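On keeping a bad table

14th August

I have been trying to get rid of the table for four years. It has now outlasted two sofas, one landlord and my belief that I was the sort of person who would one day own a sideboard. This morning I sat down to write the advert for it again and got as far as "Table, good condition", at which point my conscience got up and left the room.

It is not in good condition. It's in the condition of something that has been eaten off, glued on, leaned on and shouted across, first by whoever had it before and then by me. It came from Schumacher, the second-hand place behind the bus depot in Gilleck, where it stood under a stack of dining chairs with a ticket on it saying UDO 52. I thought for quite some time that Udo 52 was the model. Udo is the make, or the range, or the bloke who brought it in, and 52 was what they wanted for it in pounds. I offered 30. The man looked at me, looked at the table, and said it had a lot of character. I paid 52.

The character is mainly on the surface. The grain is enormous, great long wavy bands of it, with those swirly ovals where a knot has been (or where somebody at a factory decided a knot ought to be, I've never got to the bottom of how much of this table has met a tree). People put a finger on the ovals while they're talking. I've watched grown adults trace the whole thing round and round while telling me about their divorce. It's a honey colour, the shade that was in every kitchen of my childhood and then in every skip, and I'm told it's coming back, which I'm also told about my trousers.

And then there are the marks. White flecks, mostly, like someone sneezed while holding a bag of icing sugar. For the first month I cleaned it every day under the impression that they were dirt. I used washing-up liquid, then bicarb, then a tin of stuff called Floka that my aunt swears by and which smells like a swimming pool that has had bad news. Floka took off the ring where I'd stood a mug. It also took off a patch of whatever shine the table had left, in the shape of my enthusiasm. The white bits stayed exactly where they were, being damage and not dirt. You can't wipe away a chip. I write this down for the benefit of anyone else who is four days into scrubbing one.

After that I bought sandpaper. I bought 1000 grit, having read that finer was gentler, and went at a small area near the edge for the whole of a radio play. If you have never used 1000 grit on a table, I can describe the experience as stroking it. At the end of the play the murderer had been caught and the table was perhaps a little warmer.

So it stays as it is, and so, apparently, do I. It's where everything happens that isn't sleeping. I pay the gas there. I cut out patterns there when I'm in a sewing phase and ignore cut-out patterns there when I'm not. There's usually some bit of something lying on it that I've put down for a minute and can no longer identify, a strip or a rod or a little end of a thing, which I don't dare throw out in case it turns out to be holding up the boiler.

The walls are not my doing, though I get the credit. When I moved in, the whole room was magnolia with a darker magnolia where the previous people's telly had been. I mentioned to Pao-chu Yu that I might paint it, in the tone in which one mentions taking up running, and she arrived with a tin of something between orange and red and a look I've learned not to argue with. I'd wanted a sort of greenish grey. She asked me what the greenish grey was for. I couldn't say what it was for. She'd done the undercoat by then anyway.

The flowers came afterwards, in September, when I was away at my brother's. I'd left her a key so she could water the fern, and when I came home the fern was dead and I had lilies up the walls. White outlines, big ones, with leaves and petals curling about all over the place and some little hearts. I stood there with my bag still on my shoulder. I would like to say I loved it straight away, but what I said was "Is it meant to be finished?" and she didn't ring me for a fortnight.

I do love it now. It's like sitting inside a very loud greetings card. My mother, who visits twice a year and has opinions on both occasions, says it makes the table look cheap. I've told her the table was managing that unaided.
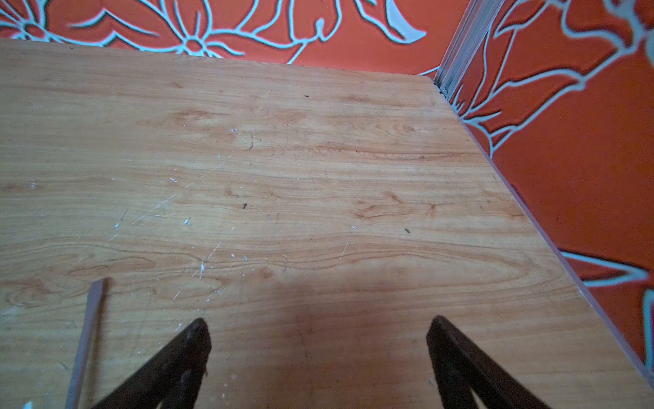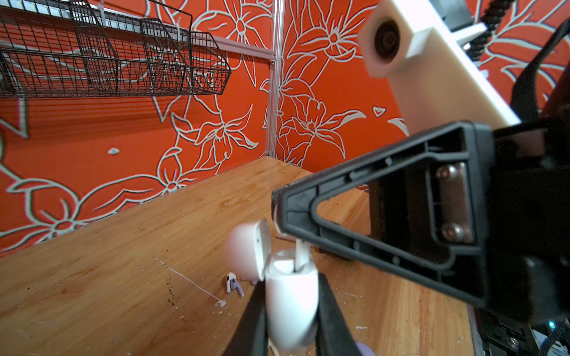

The table, grain and scratches and all.

You'll notice the earbuds. They have become something of a feature of the household, and I'm afraid I have to tell you about them.

I resisted wireless ones for years on the grounds that the wire was the only reason I'd ever found a pair of headphones in my life. You pulled the wire and the headphones came. It was a good system. It worked in handbags, down the side of car seats and once in a pond. Then my old pair died and I was given the sort that live in a little white case like a tin of very expensive mints, and I've been looking for one or other of them ever since.

The case I never lose. The case is on the table, always, with its lid up as often as not, looking like something waiting to be fed. It's the contents that wander. There'll be one in it, more or less, sitting half out with its stem in the air, and the other will be wherever I was when somebody last spoke to me. That's how it happens. Someone says something, you take one out to be polite, you put it down on the nearest flat surface and from that moment you are a person with one earbud.

I had thought that a big table would help with this. It's the largest flat thing I own and it is not, whatever my mother says, white. A white earbud on a honey-coloured table ought to stand out like a goose on a snooker table. What I'd failed to reckon with was the flecks. After years of training my eye to slide straight past every small pale thing on that surface, I'd got very good at it, and I could now look directly at an earbud and file it under wear and tear. I once spent 25 minutes under the sofa cushions with a torch in my teeth, and it was on the table beside the butter.

Having some purple on the stem is a help. I won't say it's a cure. But the brain, on its way past yet another white speck, does at least trip over the purple, go back, and have a second look. I recommend a bit of colour on anything you'd be sorry to hoover up. Pao-chu thinks purple clashes with the walls. I think we have gone a good way past the point where anything in there could be said to clash.

She has, while I'm on the subject, a theory that you can tell everything about a person by whether they shut lids. She shuts them. She shuts other people's. She's been known to reach across during a conversation and click the case shut with one finger, without looking down, like someone closing the eyes of the deceased. I've lived my whole life among open things: biscuit tins, drawers, jars with the spoon still in, that cupboard. I don't see it as a failing. I'm coming back, is what an open lid says. I shan't be long.

Anyway, the advert.

The reason I was writing it at all is that I'd seen another table. It was in a proper shop, with a rug under it and a bowl of fake lemons on top, and it was perfectly smooth. I ran my hand across it. There wasn't a mark anywhere. I imagined it in my room with the lilies looming over it, and then I imagined putting down a hot pan, and a cold sweat came over me right there beside the lemons. I'd need mats. I'd need coasters, and to be the sort of woman who says "coaster?" with a rising note as you lower your glass. I'd have to tell Pao-chu she couldn't do her linocuts on it, and she'd give me the look, and we'd be back to another fortnight.

The assistant asked whether I had any questions. I asked what happened if you scratched it. She said there was a pen.

I went home and had my tea on the old one. There's a long thin white scratch that runs off towards a chip, and I followed it with my fork while I ate, as I must have done a thousand times without deciding to. I have no idea who made it. It was there when I bought it, I think, under the chairs. It has the look of something dragged in temper. I hope they got whatever it was they wanted.

So I've deleted the advert, or rather I've saved it in drafts along with the last three, in case of sideboards. If anybody wants half a tin of Floka, they can have it for nothing, but they'd have to collect. It's under the sink, next to the rest of the 1000 grit, and the lid's off.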